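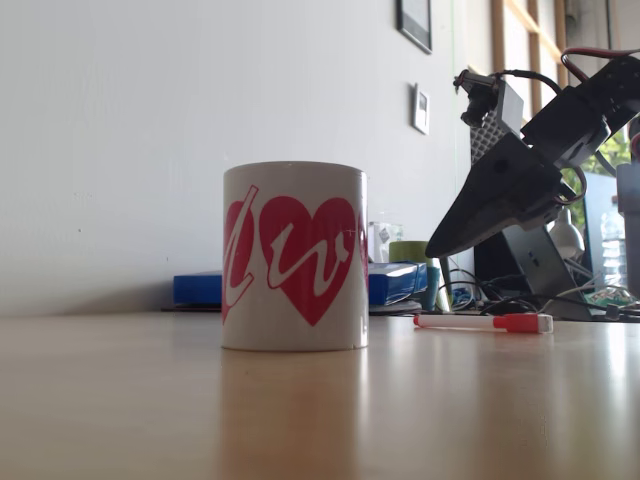 A mug, a marker, and a robot arm at the work table.

Kids' Corner > How Machines Work > When Things Go Wrong

Why did the robot miss the marker?

Imagine that you sit at a table and your job is very easy. You must pick up a marker and put it in a box. You look at it, you reach out your hand, you close your fingers. Finished! You did not even think about it.

Now a robot arm has the same job. In our workshop in Kistside we have a small arm, and we call it Marnia. Marnia picked up the marker very well for many days. Then, one morning in November, it started to miss. The fingers closed in the air, beside the marker. The arm lifted up nothing, moved nothing to the box, and opened its fingers to let nothing fall in. After that it went back to its starting place as if all was good.

This is called a fault. A fault means that some part of a machine does not do what it should do. The machine is not angry and it is not lazy. But something is wrong, and a person must find it.

How does an arm know where its hand is?

Close your eyes and touch your nose. You can do it, because your body feels how much your elbow and your shoulder are bent. A robot arm needs to feel this too.

In each joint of the arm there is a small motor called a servo. A servo can turn, and it can also tell the computer how far it has turned. It does this with a number. In our arm, the number for the wrist can be 716, for example, and the computer understands: "Aha, the wrist is bent this much." When the computer has the numbers from all the joints, it can calculate where the fingertips are.

But what happens if one number is false? Then the computer makes a perfect calculation with a bad number, and the answer is bad also.
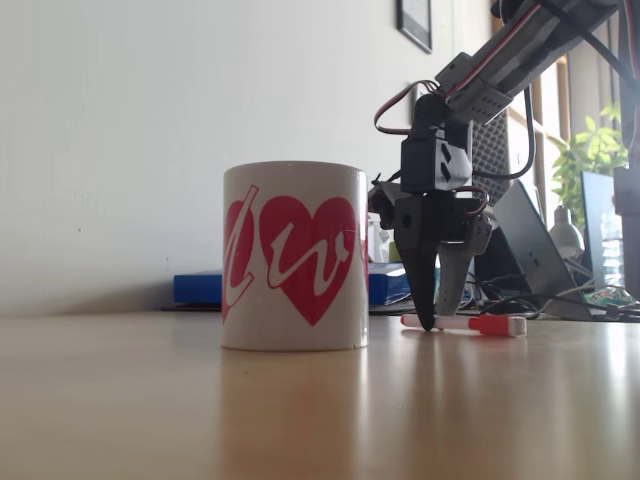

Two fingers, wide open, and the marker on the table. Look at the wires that go along the arm.

The detective work

First we thought that the camera was guilty. Maybe the sun from the window was too bright on the shiny table, and the computer could not see the marker well? We closed the curtain and tried again. The arm missed again. So it was not the sun.

Then we thought about the wires. Every servo gets its electricity and its messages through wires. When the arm bends, the wires bend together with it. If a plug is a little bit loose, a message can get lost. We pushed all the plugs with a finger (the power was off!) and they were all tight.

The third idea was the right one. A servo has a small wheel on it, and this wheel is fixed with a screw. In Marnia's wrist the screw had become loose. The servo turned correctly and gave the correct number, but the wheel slipped a little and the wrist did not follow. The mistake at the wrist was tiny. At the ends of the fingers it was 11 millimeters, and this is enough to miss a marker.

You can try why this happens. Hold a short pencil at one end and turn your wrist a very little. Now do the same with a long ruler. The far end of the ruler moves much more. A small mistake near the middle becomes a big mistake at the end.

How we repaired it

We switched off the power, tightened the screw, and then we did a calibration. This long word means: we showed the arm again where its zero is, like when you check that a kitchen scale shows zero before you put the flour on it. The program that we use for this is called Oltico. Afterwards we let the arm do 121 tries with the marker, and it did not miss one.

We also have a new rule in our notebook. After every 1,000 moves we stop and check all the screws.

Is a robot with a fault dangerous?

It can be. Our arm is small, but the fingers can pinch, and one of them has a pointed end. When the computer has a wrong idea about where the hand is, the arm can push into the table, knock over a mug, or hit somebody's hand. For this reason we have safety rules, also for grown-ups:

Keep your hands away while the power is on.
Know where the off switch is before you start.
If the arm does something strange, switch off first and think later.
Never reach in quickly to save a thing that is falling. A mug can be replaced, a finger can not.

Some words to remember

Servo: a motor that can tell how far it has turned.
Gripper: the hand of a robot.
Fault: when a part does not work as it should.
Calibration: to set a machine to its correct zero again.

Comments (3)

cadwaladr_class4
We did the ruler test in class and then everybody wanted to do it with a broom. Yes, the broom is even more.

moth_and_lamp
My son asks why the robot did not notice that it was holding nothing. I had no answer for him.

Workshop page
Very good question from your son! Our program did not check this. The servo in the gripper can tell how far the fingers closed. If they close completely, there is no marker between them. We are adding this check now.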